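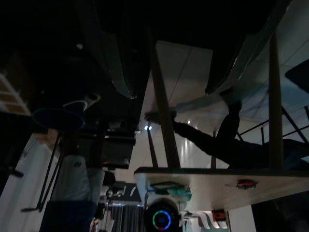
Under the long table, Hindden back room, Sunday.

Lost property table at Hindden goes out next week, long table cleared for it, and there is a lot of stuff. Quick version for anyone in a hurry: if you left something in the back room since November, come and look at it. Bring some kind of proof if it's keys or a phone. Everything not claimed gets moved on.

Longer version follows.

The back room has been used by pretty much everyone in the building this winter. Sewing group, the Doder Street language class, two lots of homework club, the people who fix radios. Things get left. They go in a drawer, the drawer fills up, somebody starts a second drawer. By New Year the second drawer wouldn't shut and the front desk was keeping gloves in the sink cupboard. So on 24 Jan 2021 the drawers got emptied and a start was made on sorting.

Qiuyue Guo has the list. It runs to 100 lines, and a line can be one thing or a bag of things, so don't read too much into that. Most of it is what you'd expect. Gloves, mostly singles. A reading glasses case with no glasses in it, then four drawers' worth of argument over whether the glasses on line 22 belong to it. (They don't fit.) Umbrellas. One very good scarf, which three people have already asked about and none of them got the color right.

"I'm not giving out the color," said Guo. "Tell me the color and it's yours."

Where it's happening: the tiled room at the back, through the Cui cafe door, left, left again. The front way in is still blocked by the Gultero shelving delivery and will be till at least Thursday. Don't climb over it. Somebody climbed over it.

The long table stays where it is for the whole claim week, so no cutting out or laying up on it. Sewing group has been told and is not thrilled. They get the two small tables and first pick of the lamps. Seating is folding chairs, the ones with the thin black legs. Watch the corner of the table if you're sitting near it, it sticks out further than you think and the shin of this reporter can confirm.

Black mat on the floor also stays down. Please walk round it and not accross it with wet boots. 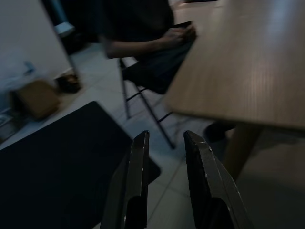

WHAT'S THERE

Not going to print the full list, it's pinned up by the cafe door. Some of it though.

Keys. A bunch of them with a round fob, red and black. Keys are the thing people come back for fastest as a rule, so an unclaimed bunch is a puzzle. Aiguo Jiang thinks they could be spares. If so, check the hook where your spares should be. There are two more sets on the list, both single keys on string, both bike lock size.

A smartphone in a black case. You'll be asked to unlock it at the desk. No unlock, no phone, and please don't send your brother to do it for you.

One plush toy. Light blue, pink mouth, big eyes. Size of thing a small kid would carry by one arm. If there's a small kid in your house who has been asking since before Christmas – this could be a good week for you. Guo says the toy can be picked up outside the listed hours, just knock at the cafe.

Scissors, gray handles. Sewing group say not theirs, theirs are marked with tape. Homework club say not theirs either. Somebody's.

A small white computer mouse. No laptop has been handed in, so presumably the laptop went home and the mouse didn't.

Then the bits that aren't lost at all and will cause confusion. The round dark thing with the lit ring and the blue numbers belongs to the room. It is on the table and it is staying. Two people have tried to claim it on the strength of liking it. Same goes for the blue bucket with the white handle, that's for the floor. And the crumpled clear plastic is just plastic, it's packing, it'll get binned.
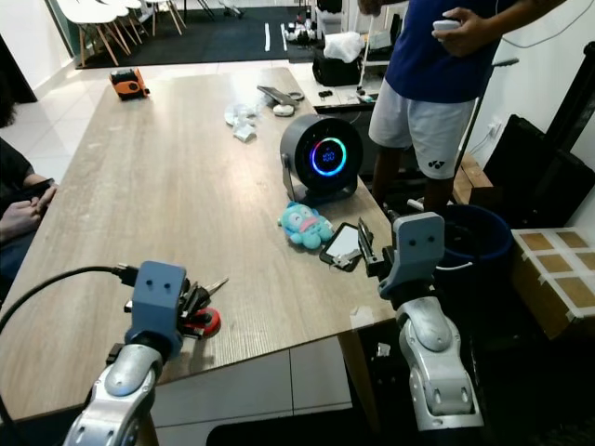
Hindden Notes – Issue 36, page 3

HOURS AND HOW IT WORKS

Table is open every afternoon of claim week, 3 till 6, and the last day runs later for people coming off shift. Check the door for the late closing time, it was still being argued over when this was written.

You come in, you look, you don't pick up. Point at the thing. Whoever is on the desk picks it up, asks you one question about it, and you sign the sheet. One question is enough for gloves. Phone and keys get more than one. If two people want the same thing it goes back in the drawer and both names get written down, and Guo decides, and Guo's decision is not to be discussed in the cafe queue.

On the desk that week: Guo, Jiang, and Yutong Song for the first two afternoons. Desk could do with one more pair of hands for the last day. Ask Song.

Can't get there? Send a note with a proper description. "Black umbrella" is not a proper description, there are five. Notes go in the box at the cafe counter, with a phone number that somebody picks up. Email works too but gets read once a day at best.

WHERE THE REST GOES

This was the part that took up most of the meeting. Short answer is it depends on the thing.

Clothes in decent shape go to the winter rail in the Cui entrance, free to take, same as last year. Single gloves get kept till spring in one bag, after a show of hands that went 11 to 9. Books on the swap shelf. Umbrellas go in the stand for anybody caught out, and please bring them back, last year's lot was gone by Easter.

Phone goes to the police counter if not unlocked by its owner by closing on the last day. Keys are kept at the desk for a further 36 days and then they go as well. Jiang wanted longer, Zixuan Meng wanted shorter, and 36 is where they stopped.

Toys stay put. Meng put this one forward and there wasn't any vote on it. A toy can sit on the windowsill as long as it likes.

Nothing gets sold. There was a rumor about a sale, it came out of a joke, forget it.

AND AFTER THAT

There'll be one drawer, with a front you can see through. Anything put in it gets a paper tag with the day and which group was in. Tags and a pen on a string are already there, the pen has already been borrowed and returned. Song is making the sign. The drawer gets turned out at the end of every month, so we don't get to this point again.

Filipa Arruda, who looks after bookings for the room, has asked groups to do a two minute look round before they lock up. Under the table as well as on it. Backs of chairs. The shelves. She's not asking for a rota, just a look. Groups that book for the evening should also put the folding chairs back against the wall and take their own packaging with them. Cardboard can be left flat by the back door, the cafe takes it on recycling day.

She also says bookings are up. The building has 537 people signed up now, and the back room is the one they all want because it's the warm one. So if your group has a regular slot and isn't going to use it, tell her. Sewing group, this includes you during claim week if the small tables don't work out.

Couple of loose ends. The hot water is fixed. The left hand tap is hot, whatever the dot on it says. Radio people have moved to the upstairs room for the time being and their Tuesday visitors should go up and not wait in the cafe. And the Gultero shelving, when it finally gets unpacked, is for the front hall and not the back room, there's been some confusion and at least one person has measured up for it in the wrong place.

Questions on anything lost, ask for Guo. Questions on the room, Arruda. If it's about the scarf, have the color ready befor you come to the desk.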